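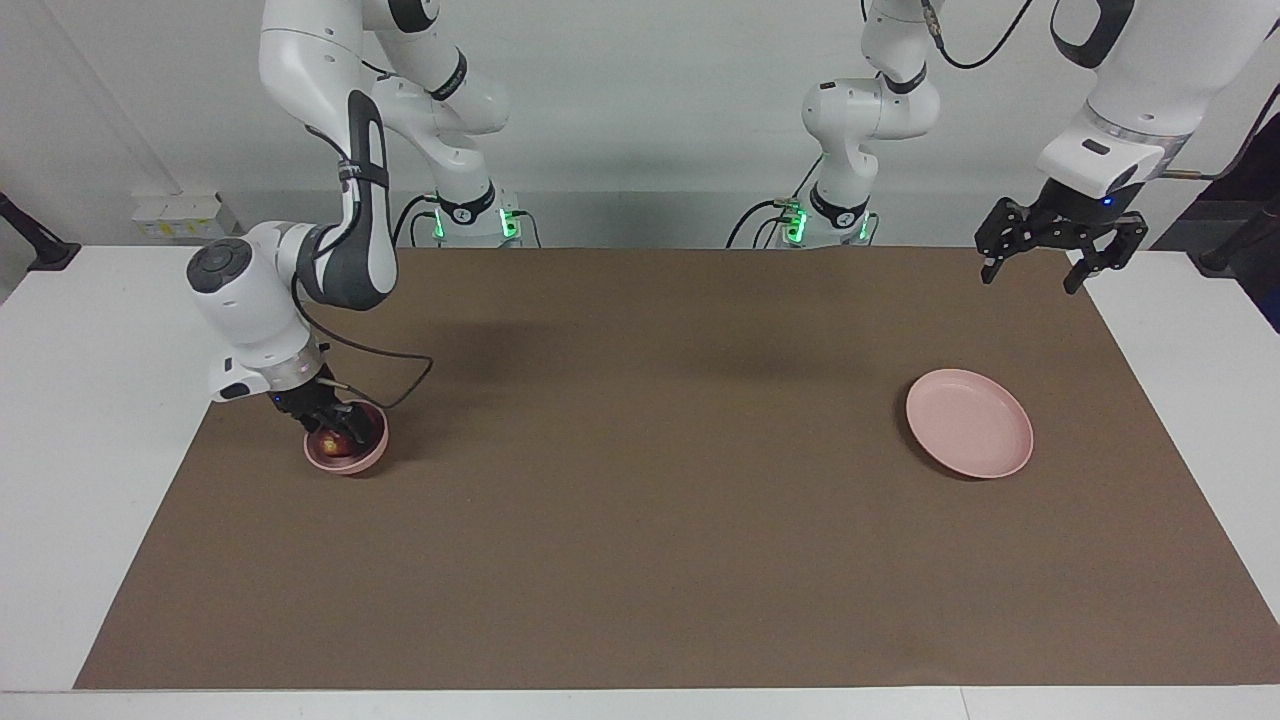 Lorna Dizon reckons the planner should never have been allowed to know about time at all. Her line, in the comments she sent back on our first draft, was that a bimanual system needs to know what depends on what, and that a clock only gives it something to be wrong about. I disagreed with her for most of January. I now half agree, and this section is mostly the story of that half.

Figure 3. The right arm with the bowl and apple in hand, the left arm open and unladen, and the plate on the mat. Both arms run under the Rollora executor described in 4.2.

4. Splitting one task across two arms

4.1 What we started with

Our first version of Rollora did what nearly everybody's first version does. It took a task such as "put the apple on the plate", turned it into a list of steps, gave each step a start time and an expected length, and handed the left arm's steps to one controller and the right arm's steps to another. The two controllers shared a clock and nothing else. I wrote most of it in a hurry and I'm still fond of it, because it's short and you can read the whole schedule on one screen.

The trouble is that grasping takes as long as it takes. Closing on the rim of a bowl is quick if the pose estimate is good and slow if the controller has to back off and come in again. Under the clocked schedule a slow grasp didn't hold up the other arm, which carried on to its next waypoint as if all was well. We never had a proper collision (the Sekow safety layer sits underneath everything and stops both arms if their padded link volumes overlap), but we had a lot of stops, and every stop meant replanning both arms from scratch.

The obvious patch was slack. We added a margin after every grasp, and then a bigger margin, and ended up with a system that spent a fair bit of its day waiting. Orest Tkachenko watched one of those runs and asked whether it had crashed. It hadn't.

4.2 Events instead of times

So we took the times out. In the current executor each arm has its own queue of motions, and a motion can name conditions that have to hold before it starts. A condition is a plain statement about the world or about the other arm: the bowl is held, the right wrist is outside the shared region, the plate pose has been refreshed since the last contact. When a condition comes true the executor publishes an event, and anything waiting on it is free to go.

Take the apple, bowl and plate task. The right arm carries the bowl, and the left arm is kept free for whatever the planner wants next, which might be steadying the plate or might be nothing at all. The left arm's queue can be empty and that's perfectly legal. In the clocked version an idle arm still had to be given a "hold" step with a length attached, and I can't tell you how many bugs lived in those hold steps.

The shared region is the part I'd ask readers to look at most closely if they want to copy this. We don't lock it as one big box. It's divided into cells, and a motion claims the cells its swept volume passes through, using link geometry padded by 30 mm. Claims are released as the arm leaves each cell, so the other arm can follow in behind. Fiifi Gbeho wrote the release logic and also found the nasty case, where each arm holds a cell the other needs and both wait politely forever. We break the tie by making the arm with the empty gripper retreat. Nothing clever. If both are carrying, the one whose object can be put down sooner gives way.

4.3 Where the clock crept back in

This is where Lorna and I still differ. A purely event-based executor has no idea that something is taking too long. If perception drops out in the middle of a grasp, the "bowl is held" condition simply never arrives, and the whole thing sits there looking calm.

We ended up attaching a patience value to each condition. If the condition hasn't come true by then, the executor raises a stall event, which goes to the planner like any other event. For grasp conditions the patience is 19 seconds, and for perception refreshes it's much shorter and set per sensor in the config file. Stalls never move an arm directly - that was my one firm rule - they only ask the planner for a new queue. Lorna's view is that this is a clock wearing a hat. My view is that it's a clock with no steering wheel, and I can live with that.

4.4 Nested objects

Containers deserve a word of their own. When an arm picks up a bowl with something in it, the planning model has to move both, and our early scene graph moved only the one we'd asked it to. The bowl went up and the model left a ghost apple sitting at table height, which the other arm would then plan around with great care.

The Kaczmarczyk scene graph we use now has a "rests in" relation as well as "held by". When a held object has children resting in it, they inherit its motion, and the path planner gets an extra limit on how far the container may tilt. The tilt limit is a soft cost while the contents are meant to stay put and is dropped altogether for a pour or a tip. Getting that switch right matters more than the number itself. In one build it was dropped a step early, on approach, and the planner quite reasonably chose a lovely short path that would have emptied the bowl on the way over. Zuweira Dramani caught it in simulation.

4.5 Results on the two executors

We ran the same task set through both executors, 200 trials each, with the same planner, the same grasp library and the same Sekow settings. The clocked executor triggered 49 safety stops. The event-based one triggered 19. All of the remaining stops we've been able to trace came from stale object poses, usually after an object had been nudged and before perception had caught up, so I don't expect further work on the executor to shift them much.

I'd be careful with those figures. The task set was ours, it was small, and every task in it was one we already knew how to do with two arms. Lakmal Rathnayake has been porting the executor to the Rurkwood cell, which has a different pair of arms and a narrower bench, and he's already had to make the cells in the shared region smaller to get any overlap between the arms at all. Smaller cells mean more claims, more events and more chances for the polite deadlock. The tie-break rule seems to cope, but his logs are much noisier than ours and we haven't yet worked out how to summarise them in a way a tired person could read.

One last practical note for anyone trying this. Log the claims. We logged joint states and camera streams from the beginning and left the cell claims out to save space, and when an arm sat still we had a beautiful recording of it sitting still and no record of what it was waiting for. The claim log is tiny by comparison. It's on by default in the current release, and the format is described in Appendix B.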